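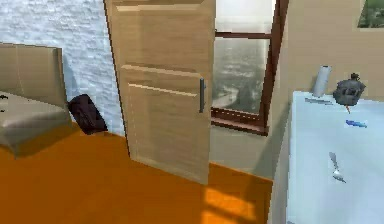 Gondik puts three grippers through the same simulated bedroom

Mornex — Gondik, the small automation workshop that many of our readers will remember for its fruit-crate sorter, has finished the first part of a long comparison of robot grippers, and it did the whole thing without wearing out a single motor. Every trial took place on a computer, in a set of rendered rooms with doors to pull open and tabletops to tidy, and the team has now put its early numbers out for anyone who would like to read them.

The question behind the project is one that anybody who has shopped for a robot hand will know well. There are a great many grippers for sale, they are not cheap, and the leaflets that come with them tend to show each one picking up whatever it happens to be best at. A buyer who wants a machine to help around a home or a guest house has very little to go on. Gondik's idea was to choose a few ordinary chores, build them once, and hand exactly the same chores to each gripper in turn, with the same arm behind it and the same controller telling it where to go.

Three designs went into the first round. One is a plain parallel-jaw gripper, the sort with two flat fingers that slide together. The next is a soft-fingered model made by Jidgate, whose fingers bend around whatever they touch. The last is a three-finger hand from Fleury, a good deal more complicated than the others and, as you might guess, a good deal more expensive. Both makers supplied computer models of their products and were told the results would be published whichever way they fell, which seems to us a decent way of going about it.

The chores themselves are very homely. There is a door with an upright bar handle on it, and the gripper has to take hold of the bar and swing the door wider. There is also a white table with small things on it, a silver spoon and a slim blue object among them, and these have to be lifted one at a time. Anyone who has tried to get a spoon off a flat surface while wearing winter gloves will have some sympathy for the machines here. A spoon lies low, its handle is thin, and a fingertip that comes down a little too high will simply close on air.

In all, the workshop logged 1,061 attempts in the first round, shared among the three grippers and the different chores. A try counted as a success only if the object was held clear of the table for 2 seconds, or, in the case of the door, if the bar stayed in the grip all the way through the pull. Anything dropped, nudged away or left hanging half-open went down as a miss, and the team says it resisted the temptation to be generous about the near ones.

The door turned out to be the kindest of the tests. The plain parallel-jaw gripper managed it on 85 percent of its attempts, the best result of the round, and it did so with the simplest set of instructions. An upright bar that stands out from the wood gives two flat fingers a nice clear place to go, one on either side, and once they have closed there is not much that can slip. The Jidgate fingers took hold just as readily but tended to give a little during the pull, so that the arm would be well on its way before the door had made up its mind to follow. The Fleury hand had a firm grasp when it got one. Its trouble was arriving — with an extra finger to steer around the bar, it often bumped the handle on the way in and had to back off and start over.

On the tabletop the order changed around quite a bit. The soft fingers did best with the spoon, mostly by pressing gently down onto the table and letting themselves spread before closing, a trick that the stiffer designs could only copy by coming in at a very exact height. The slender blue object was a closer contest, and the workshop would like many more tries with it before saying anything firm. The three-finger hand was slowest at every one of the small things but dropped the fewest once they were in the air, and the people at Gondik seem quite fond of it in spite of the price.

The team also spent a good part of the winter on something that had nothing to do with fingers, and that was the light. Their rooms are rendered with sun coming across the floor, and a simulated camera has to find a handle or a spoon in all of it, just as a real one would. In early runs the camera software was fooled fairly often by bright patches and by pale objects on a pale table, and some misses that looked like clumsy gripping were really cases of the arm being sent to slightly the wrong spot. Those runs were thrown out and done again with a better-tuned camera, so that each gripper would be judged on its own work. The discarded attempts are not part of the published count.

A word of caution is in order, and the workshop is the first to offer it. A simulated spoon does not have butter on it. Friction is a number somebody types in, door hinges are as smooth as they are told to be, and soft fingers in particular are hard to imitate well on a computer, so the Jidgate scores may move up or down once the real article is on the bench. Gondik describes the results as a way of deciding what is worth testing next, and asks that nobody buy a gripper on the strength of them alone.

The bench tests are due to begin in March at the workshop's own building in Mornex, using a real door on a stand and a real table with a drawerful of kitchen things. The parallel-jaw and soft-fingered grippers will go first, and the Fleury hand will join them as soon as one can be had on loan. Over 2,000 further simulated attempts are planned to run alongside, with more rooms, more kinds of handle and a second controller that plans its movements a little further ahead. It will be interesting to see whether that helps the three-finger hand with its bumping problem, which the team suspects has more to do with the planning than with the hand.

For those who would like to look for themselves, the full table of scores, the room files and the settings used for each gripper can be had by writing to the workshop. There is also talk of an open afternoon later in the spring, from 2 p.m. until the coffee is gone, when visitors will be able to sit down at a screen and try steering each of the grippers to the door handle by hand. Gondik has promised to let us know once the date is settled, and we will print it here.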